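Books & Reading > Religion and Spirituality

How do I get a small book of reflections by a retired sister into print?

Asked by jannik_pfeiffer, 2018-02-09

Hi all, first post so be gentle. I help out at a retreat house called Flarkau and one of the sisters there has been writing short morning reflections for years. She types them up, one page each, and leaves them on the breakfast table. People take them home. A few of us finally talked her into letting us make a real book out of them (she said yes on the condition that her picture isn't on the cover!).

We have 75 reflections picked out. Most are under a page. What I can't figure out is whether to send it to a proper religious publisher or just get it printed ourselves and sell it at the front desk. I wrote to one press back in August and haven't heard a thing. Also, she quotes other people a LOT. Psalms, a couple of hymns, some modern poets. Do I need permission for all that? And does a book like this need an introduction by somebody with letters after their name?

Any help is great. I've never done this before, I run the kitchen.

3 answers

Answer from Ghislain Penner
Marked as helpful

Oh, I love this kind of project. I did something similar with my late uncle's Lenten talks, so let me tell you what I learned, mostly by doing it wrong the first time.

Publisher or do it yourself: it depends who you think is going to buy it. If it's mainly guests of the house and their friends, print it yourselves. Religious presses do take collections like yours, but they'll want to know who already reads her, whether she gives talks, whether she's been in any magazines, and so on. If she'd hate all that, there's your answer. And silence since August probably means no, I'm sorry to say. You could send one polite follow-up and give them a date, then move on.

Permissions: old psalm translations like the King James are fine in the US. Modern Bible translations usually let you quote a certain number of verses for free as long as you print their credit line, and the rules are on the publisher's website, so look up the exact one she uses. Hymns, check the year of the words AND the year of the translation if it wasn't written in English. The poets are where you can get in trouble. Even two or three lines of a short poem can be a problem, and I waited 18 weeks for one estate to write back. Start those letters now. For the ones who don't answer, ask her if she'd be willing to say it in her own words. My uncle's talks got better when we did that, to be frank.

Introduction: nice to have, not required. Ours was written by a woman who had heard him speak every year and she had no letters after her name whatsoever. People still tell me it's their favorite part. If you do want a professor or a pastor, send them eight or so of the best pieces and don't make them read the whole thing.

One more thing, get something in writing with her community about who owns the rights and where the money goes. It feels awful to bring up but do it. Many religious orders hold the copyright as a community, so she may not be able to sign by herself.
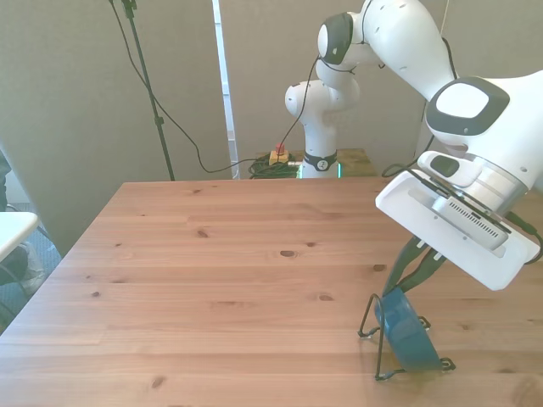
Photo: Mattes Ackermann / Zonis

Answer from Gunther Nolte

just print it. Vogler did ours, good paper, sewn not glued. Don't order 2000 like our parish did, we still have boxes of them under the stairs

Answer from Ngọc Khổng

Agree with most of what Ghislain wrote. I'd only add a bit about the order of the pieces, which you didn't ask about but you're going to run into it. I edited a prayer collection called Jikerau and we started out sorting by theme (grief, gratitude, work, etc.) and it was so dull to read! Five pages on grief in a row is a lot before breakfast. We went back and followed the church year loosely, with the leftovers in ordinary time where nobody minds a mix.

Also keep one reflection per page with plenty of white space, even if it makes the book longer. People write in these. And please put in an index of the scripture passages, preachers will thank you for it.

On the ISBN, you only really need one if you want bookstores to carry it. For the front desk you can skip it, but once it's printed without one it's a pain to add later, so think about that before you send the files off.

Comment from jannik_pfeiffer

Thank you all so much. Didn't even think about the community owning the rights, I'll ask the prioress. She uses three different Bibles by the way, so that'll be fun. Gunther, did Vogler do the layout too or did you have to send it in finished?

Comment from Gunther Nolte

finished pdf. my niece did it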